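분류: 논문 > 환경·공간 > 실내 생활 연구
2020년 7월 30일 | 지니 베어드(Jeanie Baird), 메이 뱁티스트(Mei Baptiste)
인쇄하기 | 이메일로 보내기

4. 논의: 물을 줄 필요가 없는 것에 물을 주는 일

4.1 기록에 나타난 조화

앞 장에서 보았듯이 데르나우관과 모펏관의 시설 게시판에 올라온 글 620건 가운데 식물을 언급한 글은 냉난방 불만 다음으로 많았다. 냉난방을 이길 주제가 있으리라고는 연구진도 기대하지 않았다. 예상 밖이었던 것은 식물 관련 글의 상당수가 살아 있지 않은 식물을 다루고 있었다는 점이다. 글쓴이들은 잎에 먼지가 앉았다고 적었고, 창가로 옮겨 달라고 요청했으며, 드물게는 "요즘 기운이 없어 보인다"고 걱정했다. 마지막 글에는 담당 부서의 답변이 달려 있다. 답변 전문은 "확인하겠습니다"이다. 무엇을 확인했는지는 기록에 남아 있지 않다.

실내 식물의 효과를 다룬 기존 논의는 대체로 살아 있는 식물을 전제로 삼고, 조화는 비교 조건으로 잠깐 불려 나왔다가 곧 퇴장한다. 그러나 두 건물의 공용 공간에서 생화와 조화의 구분은 연구자가 바라는 만큼 선명하게 유지되지 않았다. 데르나우관 2층 휴게실에는 흙이 담긴 화분에 조화가 꽂혀 있었다. 원래 있던 식물이 죽은 뒤 화분만 남은 자리에 누군가 가져다 꽂은 것으로, 흙은 면담 당시에도 축축했다. 물을 준 사람을 찾는 데에는 실패했다. 면담 참여자 전원이 자신은 아니라고 답했는데, 그중 두 사람은 묻기 전에 먼저 부인했다.

4.2 돌봄의 관성

이 현상을 단순한 착각으로 처리하면 논의는 짧아지고 편집위원회도 기뻐할 것이다. 다만 면담 자료는 그 해석을 그다지 지지하지 않는다. 모펏관에서 오래 근무한 이반더 율은 복도 끝의 고무나무가 가짜라는 사실을 알고 있었으며, 그래도 남은 물은 거기에 부었다고 말했다.

"컵에 물이 남았는데 개수대까지 가기는 멀고, 화분은 바로 옆에 있잖아요. 그리고 화분에 물을 부으면 좋은 사람처럼 보입니다. 개수대에 부으면 그냥 물을 버리는 사람이고요."

율의 진술에는 두 가지 동기가 섞여 있다. 하나는 거리이고 다른 하나는 평판이다. 우리는 처음에 이 둘을 분리하여 부호화하려 했으나 부호화 담당자 사이의 합의가 좀처럼 이루어지지 않았다. 한 사람은 율을 게으르다고 보았고, 다른 한 사람은 허영심이 있다고 보았다. 최종 부호표에는 '편의적 돌봄'이라는 명칭을 썼다. 율 본인에게 보여 주었더니 마음에 든다고 했다.

버디 박의 사례는 조금 다르다. 박은 회의실 탁자에 놓인 조화의 잎을 휴지로 닦는 습관이 있었고, 이를 회의 중에 수행했다. 안건이 길어질수록 잎은 깨끗해졌다. 박은 이 행동이 식물을 위한 것이냐는 질문에 한참 생각하더니 예산 심의를 위한 것이라고 답했다. 손이 바쁘면 얼굴 표정을 들키지 않는다는 설명이 뒤따랐다. 돌봄의 대상이 꼭 돌봄의 수혜자일 필요는 없다는 점을 이보다 간결하게 보여 주는 자료를 우리는 확보하지 못했다.

4.3 배치의 문제

조화는 빛을 필요로 하지 않으므로 이론상 어디에나 둘 수 있다. 실제로는 그렇게 되지 않았다. 점검한 공용 탁자 10개 가운데 조화를 벽 쪽에 붙여 둔 곳은 드물었고, 많은 경우 조화는 사람이 앉는 쪽으로 나와 있었다. 니르니크(Nirnik) 설문 묶음의 서술형 문항에서도 응답자들은 조화가 "손 닿는 데 있으면 좋겠다"고 적었다. 왜 그런지를 묻는 후속 문항에는 대다수가 답하지 않았다. 답한 사람 가운데 한 명은 "심심해서"라고 썼으며, 이 응답은 본 연구에서 가장 자주 인용될 운명인 듯하다.

트레커베르크 분관의 담당자 니얼 셈플은 다른 견해를 제시했다. 그에 따르면 조화가 탁자 앞쪽으로 나오는 것은 누군가 그것을 원해서가 아니라 뒤쪽에 서류를 쌓기 때문이다. 셈플의 가설은 검증하기 쉽고, 유감스럽게도 꽤 그럴듯하다. 서류를 치운 뒤 조화가 원래 자리로 돌아가는지 살펴보려 했으나, 관찰 기간 동안 트레커베르크 분관에서 서류가 치워진 일은 없었다.

잎의 형태에 대한 선호도 간단히 언급해 둔다. 응답자들은 꽃이 달린 조화보다 잎만 빽빽한 조화를 덜 부담스러워했다(그림 4). 꽃이 달린 것은 계절을 주장하는데, 11월에도 만개해 있는 수국 앞에서는 누구나 조금씩 공범이 된 기분을 느낀다는 것이다. 잎은 아무것도 주장하지 않는다. 응답자 한 명의 표현을 빌리면 "초록색이고, 말을 걸지 않는다."
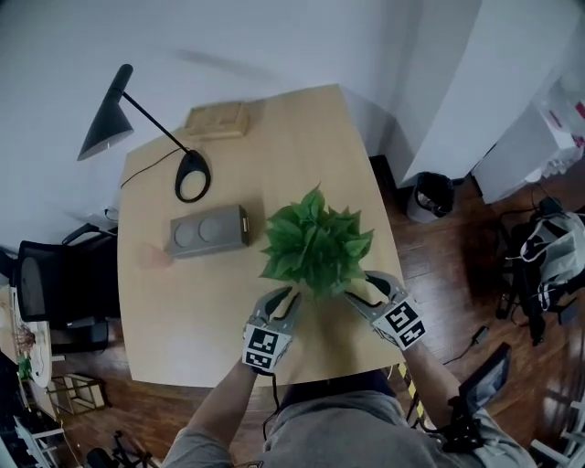 그림 4. 밝은색 목재 탁자의 앞쪽 가장자리 가까이에 놓인, 끝이 뾰족한 잎이 빽빽한 조화.

4.4 한계

본 연구의 한계는 여럿이며, 심사자들이 친절하게도 그 대부분을 대신 적어 주었다. 첫째, 게시판 자료는 불평할 기운이 있는 사람의 목소리를 과대 대표한다. 조화에 만족하는 사람은 글을 올리지 않는다. 조화에 관심이 없는 사람도 마찬가지이며, 이 두 집단을 자료만으로 구별할 방법은 없었다.

둘째, 참여자에게 식물이 가짜임을 알고 있었느냐고 묻는 순간 모두가 알고 있었다고 답하게 된다. 우리는 질문의 순서를 바꾸고 문항을 돌려서 제시해 보았으나, 만족도 척도를 100점 만점으로 확대한 것과 마찬가지로 응답을 더 정확하게 만들기보다는 더 길게 만드는 데 그쳤다. 특히 "해당 식물의 생명 상태에 대한 귀하의 인식은 어떠하였습니까"라는 문항은 다음 조사에서 삭제할 예정이다. 예비 조사 때 누군가는 웃을 것이라고 경고한 사람이 있었다. 웃은 사람은 적지 않았다.

셋째, 세 건물 모두 사무 공간이어서 가정이나 병원 대기실로 결과를 넓히기는 어렵다. 대기실의 조화는 별도의 연구가 필요하다. 그곳에서는 사람들이 훨씬 오래 앉아 있고, 만질 것이 훨씬 적으며, 잡지는 늘 누가 먼저 읽고 있다.

마지막으로 데르나우관 2층의 화분에 대해서는 후속 관찰이 진행 중이다. 자료 수집이 끝난 뒤 연구진은 '이 식물은 조화입니다'라는 안내문을 화분 앞에 세워 두었다. 한 주가 지나 다시 방문했을 때 흙은 여전히 젖어 있었고, 안내문도 젖어 있었다.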